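Fanen > Who we are > About us

About Fanen Background Casting 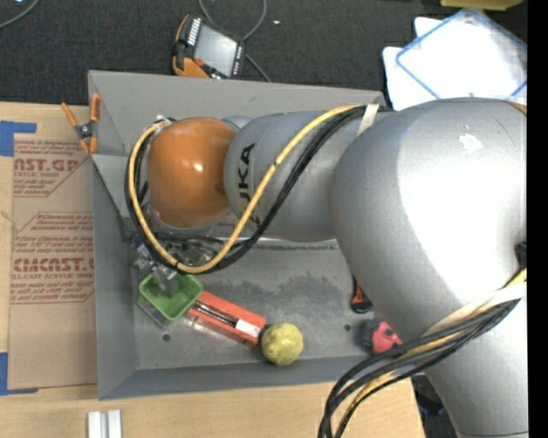
A robot workspace

Fanen supplies background artists, walk-ons and stand-ins to film, television and commercial productions. We are a small agency with 600 people on our books and an office of nine. We do not run a modelling division, and we do not represent actors for speaking roles beyond the odd line given out on the day.

The agency was started by two former assistant directors who had spent years ringing round for crowds at short notice. The first office was a room above a dry cleaner's in Vanags. We moved to our present place on Stenda Road when the lease ran out, and we have kept the same telephone number throughout.

What we do

A production sends us a breakdown of who it needs and when. It might be 60 passengers for a railway platform, or one man in his seventies who can ride a bicycle. We go through the books, check who is free, and send photographs and measurements to the production. Once it has made its choice we confirm the booking with each artist, pass on the call time and location, and handle the payment afterwards.

We also supply stand-ins, who take an actor's place while the lighting is set. This is steady work and suits people who can keep still and remember where they were standing. Height and hair colour matter more than a likeness.

Most of our bookings are within reach of Vanags by public transport. When a call time is earlier than the first bus we ask the production to lay on a minibus from Stenda station, and we will tell you before you accept whether it has agreed.

Who can join

Anyone aged 16 or over who has the right to work in the UK. You do not need experience, training or professional photographs. We need a clear head-and-shoulders picture and a full-length one, both taken against a plain wall in daylight, with no hat or sunglasses. Please send new ones if you cut or colour your hair, grow a beard or shave one off. We have had artists sent home from set over this and they were not paid for the day.

We are usually short of men over 50, people who can drive older vehicles, and anyone with a military or nursing background who is happy to show others how things are done. Our youngest regular joined at 16 and the oldest is well past retirement.

Under-16s need a licence from their local council and a chaperone on set. We do not handle this ourselves.

Fees

It costs nothing to join. We take commission from work we have found for you, and the rate is set out in your agreement. It is taken before you are paid and shown on your payment slip. We do not sell photo shoots, courses or a place in a printed book, and if someone rings you claiming to be from Fanen and asks for a card number, please hang up and let us know.

Payment goes out once the production has paid us. Commercials tend to be slower than television. If a payment seems late, email the accounts desk with the date of the job and the name of the production.

The induction evening

New artists are asked to come to one induction evening before their first booking. It starts at 6.30pm at the office and finishes by 8.30pm. We cover how to read a call sheet, what to bring, how continuity works and how to mime a conversation without moving your lips too much. There is tea. The next set of dates will go up in September.

Finda

Bookings are now made through Finda, our online diary. You mark the days you are free and we search it before we ring or text anyone. It replaced the old availability line, which closed last spring. If you don't use the internet, tell us and we will fill in your diary for you over the phone.

Visiting us

The office is at 51 Stenda Road, Vanags, on the first floor. There is a lift at the back of the building, reached from the car park. We are open from 9am to 5.30pm on weekdays and the out-of-hours number is for artists on a current booking only. Please don't call in without an appointment, as there is nowhere to wait except the stairs.

Comments (3)

platform4: Did my first job with them in the winter. Cold, long, good lunch. Paid when they said.

Vanags reader: Is the induction evening needed if you've been with another agency for years?

Fanen Office: Yes, but you can leave after the part on Finda. Tell whoever is on the door.

Related pages

What to bring to set
How to take your own photographs
Setting up your Finda diary
Stand-in work: heights wanted
Information for productions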